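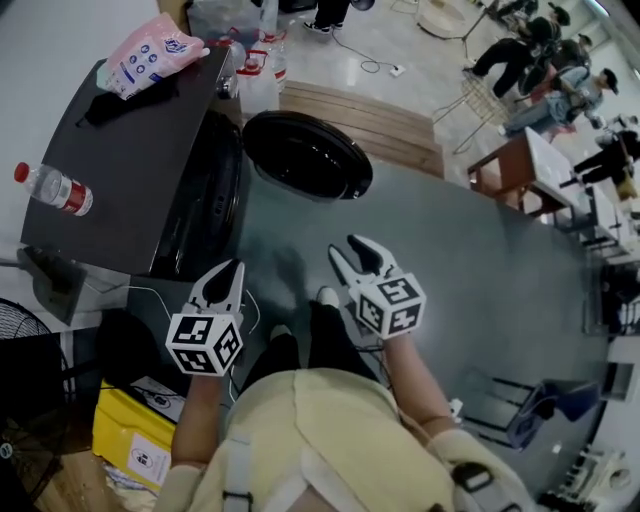 Prep table with the big brown cooker, Tuesday, just before 2. Water jugs at the back.

Tuesday

Back on the cooker station all afternoon and I'm really pleased with where it's going! Gisela wanted it along the wall, Byung-chul wanted it in the middle of the room, and we ended up with the cooker at the far left of the dark table and the rest of the top left free for working. That long clear stretch of gray makes such a difference. Last week I was setting bowls down on the floor.

Things on and around the table at the start: cooker, the big oval black piece, the two jugs with red handles, a smaller bottle, the clear bag behind. The pink packet and the black cloth had landed on top of the cooker again, and so had the water bottle with the red cap. All of that has to be off before we heat anything. Roos is going to put a hook on the table leg for the cloth, and I'd like a tray for the packets (the Pendska one would fit, if it ever comes back from upstairs).

Water. We went through the jugs faster than I thought on the first trial day, and topping up from small bottles is a pain – it drips, and you lose track of what went in. For the batter test I measured 399 ml out of the jug and it poured beautifully once I stopped trying to do it one-handed. Keep the jugs behind the cooker where they are, handles toward you.

Batter test, first go: 20 minutes rest, then the oval. Edges lovely, middle pale. Second go with the flour from Hrynyshyn, same rest, and wow, so much better. Even color nearly all the way across, and it came away clean with one push. Soon-im ate hers standing up and asked for the recipe, so I'm calling that a result. Weighed 85 g per piece both times. Want to try 100 next but the oval may be too small for two side by side.

Fan: the black one stays at the left end. Hwa-young tried it on the other side and it blew flour right across the white tables, which took us longer to wipe down than the whole second batch took to cook. Low speed only when the flour is open.

Power strip is up on the light shelf by the fan and I like it there. Much easier than crawling. Cooker gets its own socket, please don't share it with the fan. I've written this on tape too.

Yellow box lives on the floor at that same end. Things keep getting parked on the lid, and then you have to move them every time you want a spoon. Maybe a second box? Ask Roos.

Still to do
– wash the oval, no scouring pad
– refill both jugs before people come in
– new label for the yellow box, Byung-chul has the good marker
– find out if Cilent still sells the longer spatula
– third batter test, 30 minutes rest, Hrynyshyn flour again

Last updated: Tuesday, 5:40 pm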